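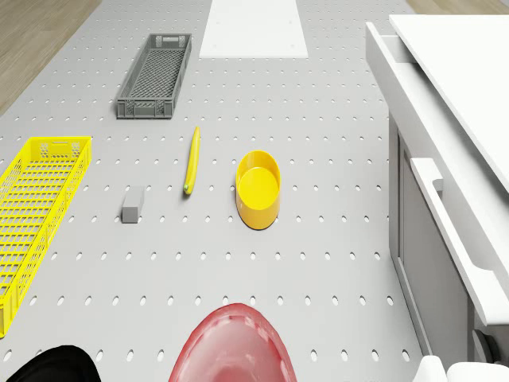
An empty crate on the pegboard

Subject: Re: [family-news] Halfway through the year already?
From: Maureen Catterall
Date: 2025-08-08

Hello all,

Heriberto Guzmán wrote:
> I keep meaning to send a proper update and then another month has
> gone. We moved in April, the boys have settled at the new school
> and I have finally given up the night shifts. What has everyone
> else been up to? Maureen, did you ever get away from Quispe?

I did! I handed my notice in at Quispe the same month you moved, after far too long saying I would, and I now do four days a week for a little firm in Bomcombe. The money is a bit less but I'm home by five, and I'd forgotten what it was like to eat tea at the same time as everybody else. The drive is nicer too, all lanes once you're past Jomenlow, though I do get stuck behind a tractor most mornings.

Other big news - I'm a grandmother! He was born three weeks early, all fine, and he has his grandad's ears, poor lamb. My daughter is shattered of course. I go over on my day off and hold him so she can sleep, and I get nothing else done at all (no complaints from me).

I turn 66 before Christmas and I had thought I'd mind, but I've been too busy to give it much thought. My one resolution was to walk more and I've kept it up, just over 342 miles so far according to the notebook by the back door. My sister says the trips to the chip shop shouldn't count. They're in.
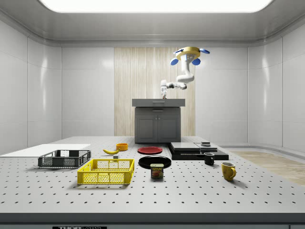

The white room, with the cabinet at the back

The one thing that hasn't moved is the kitchen at home. Tronness quoted us £1845 for the worktops, then rang back to add another 445 for fitting, so we've left it until the new year and I'm still using the drawer with no handle.

Heriberto, how are you finding it without the nights? And are you still coming over in the autumn? The back bedroom is yours if you want it, just give me a bit of notice so I can shift the ironing.

Love to everyone,
Maureen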